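Small tools and where to keep them
Workshop and Storage > Hand tools
Thread started 2018-03-16

galura_nine
Post 1

Looking for opinions on storing short-handled digging tools. I have hand spades, scoops, a trowel or two and the children's beach set, all of which currently live loose on the bottom shelf of the shed. The shelf is slatted, so handles fall through the gaps and have to be worked back out from underneath.

Options considered so far:

Wall rail with hooks. Tidy, but half the tools have no hanging hole.
Drawer. No room for one.
Bucket, handles or blades up, on the shelf or bench.

The bucket is the cheapest and I have several. My concern is whether it stays upright when loaded. Budget is 15 pounds, including fixings.

---

Bramwood
Post 2

Rail. Drill the handles that have no hole, 6 mm bit, countersink both sides, loop of cord. Fifteen minutes for the lot.

Buckets collect soil at the bottom. The soil holds water and the water gets at the steel. I have thrown away two trowels that way.

---

Hakim Sembiring
Post 3

A bucket is fine provided the centre of gravity stays inside the base. Most household buckets taper, so the base is narrower than the rim and a tool leaning on the rim has its weight further out than you would think. One heavy spade leaning one way will tip an empty bucket. Several tools leaning different ways generally won't.

Ballast helps. I put dry sand in mine to a depth of a few centimetres. The total came to 3493 g with tools in, which I only know because I had the parcel scale out for something else.

---

Bramwood
Post 4

Dry sand in a shed does not remain dry.

---

Hakim Sembiring
Post 5

Mine has. It depends on the shed. Gravel would do the same job if yours is damp.

---

peat_and_ply
Post 6

Drilling plastic handles is a bad idea on cheap ones. They are often hollow and the wall is thin. The hole becomes the place it snaps. Wooden handles will take it, although on a very short one you are drilling close to the end grain and it can split. Clamp it first.

As to the original question, what diameter are the buckets? And are the tools going in blade up or blade down?

---

galura_nine
Post 7

Rim is 24 cm across, height much the same. I had assumed blade down, like cutlery in a drainer, but have no strong view.

The shed is damp in winter. There is a vent at the gable end that I have never seen do anything.

---

Van Loon
Post 8

Blade up for anything with a broad blade. Two broad blades face down in a tapered bucket jam against each other at the base, and you pull out both when you want one. With blades up, the handles occupy the bottom, handles are narrow, and each tool comes out by itself. It is also easier to see which is which.

The objection is that you then reach in past an edge. For a border spade I would agree. For a child's scoop it hardly matters.

---

peat_and_ply
Post 9

I disagree with blade up as a general rule. Top-heavy, for one thing. Hakim's point about the centre of gravity gets worse if the steel is at the top. Plastic tools, no difference. Metal ones, yes.

---

Van Loon
Post 10

Then mix them according to weight. Plastic whichever way suits, metal low. I don't think we are far apart.

The other detail is the carrying handle. Let it drop to the front, against the outside of the bucket. If it is left standing up it crosses the opening, and every long tool has to be threaded round it. Handles with a moulded grip tend to swing down of their own accord because the grip is the heavy part. Wire ones with a loose tube are less reliable.

I use a pink plastic one with a thick rolled rim for the beach tools. Light blue spade or scoop at the back, a long pink handle in front of it, and a red metal shovel with a short wooden handle lower down.

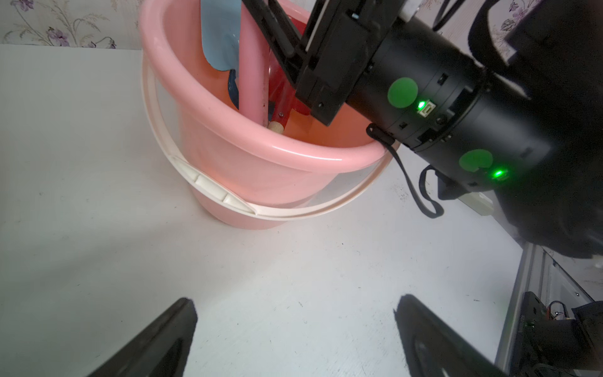 The rolled rim matters more than the wall thickness. A thin cut rim flexes when several tools lean on it, the opening goes oval and the handles slide to one end. A rolled one holds its shape. I would choose on that before volume.

For the damp, four holes in the base with a hot nail, and stand the bucket on two battens. That rules out Hakim's sand but gravel stays put.

---

Bramwood
Post 11

Holes in the base deal with most of my objection. I still say rail for anything used weekly. You can take a trowel off a hook with one hand.

---

bench_dog_700
Post 12

One-handed works from a bucket too if it is ballasted.

The one thing I would add concerns sunlight. Polypropylene buckets left by a window go brittle. I had a Bamis one from 2000 or thereabouts, kept in a cupboard, which is still sound. Its twin stood in the greenhouse and the rim came away in my hand. Keep it off the windowsill.

---

peat_and_ply
Post 13

Is that the rim or the lugs? The lugs normally go first, where the handle clips in.

---

bench_dog_700
Post 14

Rim. The lugs were intact, with nothing left to be attached to.

---

galura_nine
Post 15

Thank you all. I have gone with two buckets. Metal tools in one, blades down, gravel in the base, four holes. Plastic tools in the other, blades up, no ballast. Both on battens on the bottom shelf, handles dropped to the front.

The trowels are on hooks, as they already had holes. Total spend was the gravel and a packet of cup hooks.

One problem remains. The slats are spaced so that the battens only sit flat in one direction, and in that direction the buckets stick out past the shelf edge by 3 cm.

---

Hakim Sembiring
Post 16

Offcut of ply over the slats, screwed at the corners. Drill it to match the bucket holes or the water will sit there.

---

Bramwood
Post 17

Or move the shelf.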